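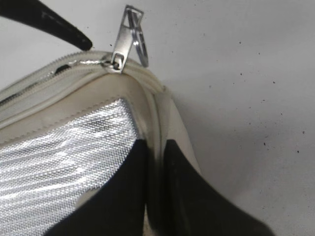 Last changed: Aug 7, 2020

Teaching by demonstration at Flulthorpe: common questions

Which tasks can I record?
Anything on the current task list. The zip task uses the cream bag with the silver panel. One gripper holds the bag low down at the side and the other works the metal pull tab. Folding and pouring are on the list too, but ask Darcy McAlister before you book those.

Do I guide the arms by hand or use the remote handles?
Use the handles for anything that needs both arms. Hand guiding is fine for single-arm tasks, but keep your hands out of the wrist camera's view.

How many demonstrations make a set?
A zip set is 159 recordings. Most people need around 4 sessions to finish one. You can stop partway through a set and come back to it.

I missed the pull tab. Should I start again?
Carry on if you can reach it on a second try, and mark the recording "retry". If the bag slips out of the lower gripper, stop and delete the recording.

Why does the arm lag behind my hand?
The handles are slowed down on purpose. If the delay is longer than a second, close Storura, open it again and repeat the arm check.

Does the bag have to be in the same place each time?
No. Move it and turn it a little between recordings. Keep the whole zip within reach of both arms.

Where do the recordings go?
Storura saves them on the bench computer and copies them to Itemon overnight. Please don't rename the files.

Can I see how the trained robot does?
Yes, trial runs are held in the Sutcliffe room. The next round for the zip task is in October.

Who do I tell about a fault?
Press the stop button, then ring Darcy on extension 361.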